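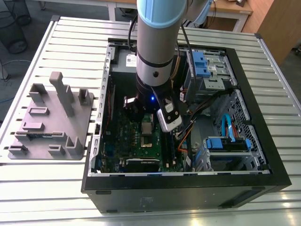

**FOR IMMEDIATE RELEASE**

August 8, 2022

# Skastari adds robot arms to computer teardown line, keeps all bench staff

PEDANO — Skastari, which takes in used office computers for repair, resale and parts recovery, has put two robot arms to work at its Pedano workshop. The arms handle part of the job of taking desktop computers apart. All bench staff have kept their positions and their hourly pay, and the company is adding one shift lead.

The arms were set up with Seneviratne, an automation firm that designs small work cells for repair and recycling shops. A trial began in March with one arm on a single table. The second arm was added after the trial, and both are now part of the regular day shift.

## What the arms do

Desktop towers arrive at Pedano on pallets, mostly from offices and school districts replacing their machines. A technician checks each one in, wipes it down, takes off the side panel and lays the case on its side on the table. The arm then works inside the open case with a two-finger gripper. Its main task is memory: it takes modules out of their slots and sets them in a 3D-printed fixture on the table next to the computer, where a technician picks them up for testing.

Memory was chosen first for a simple reason. It is the part most often pulled from a used desktop, and the motion is nearly the same every time. It is also the part staff complained about most. Releasing clips and pulling modules for a full shift is hard on the thumbs and wrists, and the company's own injury log listed sore hands more often than any other problem in the teardown area.

The arms don't do everything. Cables are still unplugged by hand. So are drives, power supplies and graphics cards, which vary too much from one model to the next. When a module sticks or a clip is broken, the arm stops and a light on the station tells the technician to step in.

## What changes for staff

Before the trial, each technician in the teardown area worked one computer at a time from start to finish. Technicians assigned to the arms now look after one station each. They prepare the next case while the arm is working, clear stuck parts, and test the memory that comes out. Testing used to be done in a separate room at the end of the week, and modules often sat in bins for days before anyone knew if they were good.

Staff rotate through the arm stations, the hand benches and the test area, and no one spends more than half a shift in the same spot. The rotation was requested by technicians during the trial. The first schedule kept the same people at the arm all day, and they reported that it was dull and that they missed the repair work.

Each technician received 2 days of paid training on starting, stopping and resetting the arms, along with basic care of the gripper. Four have asked for further training and will learn to set up the arms for new computer models. That work carries a higher pay grade. Until now it has been done by Seneviratne engineers on site visits.

Any technician can stop an arm at any time and for any reason. Stops are recorded so that the cause can be fixed, and they are not used in performance reviews.

## Results so far

During the trial, the single arm worked on 849 desktop computers. In 622 of them it removed all of the memory without help. In the rest, a technician finished at least part of the job by hand. The most common causes were cables lying across the slots and older boards with stiff clips.

Skastari changed two things as a result. Loose cables are now tied back before the case goes to the arm, and older models known to cause trouble are sent straight to the hand benches. The company expects fewer stops with these changes but does not yet have enough data to give a new figure.

The printed fixtures also went through several versions. Early ones held the modules too tightly, and technicians had to pry them loose. The current design was drawn up by two members of the teardown crew and printed in the shop.

## Next steps

Skastari plans to run both arms on memory removal through the end of the year, with a target of 1000 computers a month across the two stations. Drive removal is being looked at next. It is a harder job — drives sit in different places and are held by different brackets — and no start date has been set.

Recovered memory that passes testing is sold through Grunent, Skastari's resale outlet, or goes back into refurbished desktops. Parts that fail are sent on for material recovery, as before.

## About Skastari

Skastari collects, repairs and resells used office computers and recovers parts from those that can't be repaired. Its workshop and offices are in Pedano. Pickup is available for businesses, schools and public agencies.

## About Seneviratne

Seneviratne builds and supports automated work cells for small and mid-size shops, and trains customers' staff to run them.

**Press contact:** Skastari Communications Office, Pedano. Workshop visits for reporters can be arranged on weekday mornings with advance notice.

###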